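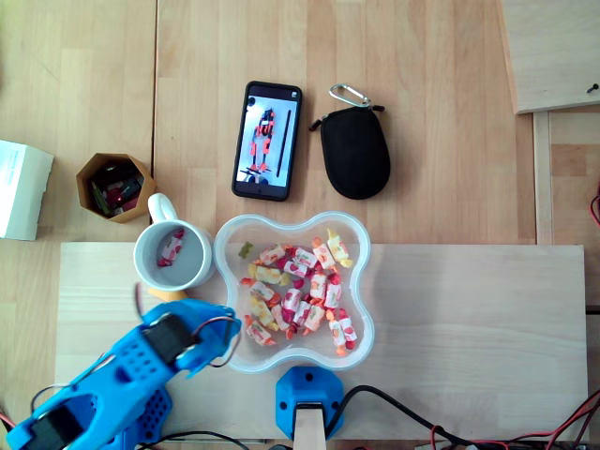
Keeping wrapped sweets on the table

Wrapped sweets last well, but they do better with a little care. The notes below are for boiled sweets and fruit chews in twist wrappers.

Which bowl to use

A clear plastic bowl is fine for everyday use. You can see when it needs filling and it won't chip if it gets knocked. Bowls with a wavy or petal-shaped rim look nice but sugar dust settles in the curves, so wash them with a soft brush. Heap the sweets in the middle and leave the edges free for fingers.

A bowl that holds 400 g is big enough for most homes. Keep the rest of the bag in a tin with a tight lid, away from the cooker.

Loose gummies

Unwrapped gummies pick up fluff and stick to paper wrappers. Give them their own small pot with a lid. If one has stuck, put it in the fridge for 22 minutes and it should peel off cleanly.

Using a mug

An odd mug does for one or two sweets beside a guest's place. A white one shows any tea stain, so rub the inside with bicarbonate of soda and a damp cloth first. Dry it fully - damp gets into twisted ends very quickly.

Looking after the table

Pale wood marks easily. Put a smooth board under bowls and mugs, and lift it once a week to wipe beneath. For sticky patches, lay a warm damp cloth over the spot for a minute, then wipe along the grain. Don't scrape with a knife. Crumbs in the seams between boards come out with a dry toothbrush.

Topping up

Empty the bowl before you refill it, and put the older sweets back on top. I do ours on a Monday.

Tip sent in by Dzifa Bonsu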